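The Last Piece of the Cube

Vija had wanted a puzzle like this since she was nine, and now she had one!
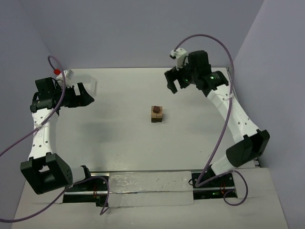
"Thirty moves," said Kristaps. "My uncle in Stirden swore by it."

"Then I'll do it in 29." She loved everything about it - the tan pieces, the brown ones, the way they locked together so stubbornly. Where did you even start? With the dark cube on top, surely!

She pulled. It didn't budge, and she laughed out loud.

"Again," she said, and rolled up her sleeves.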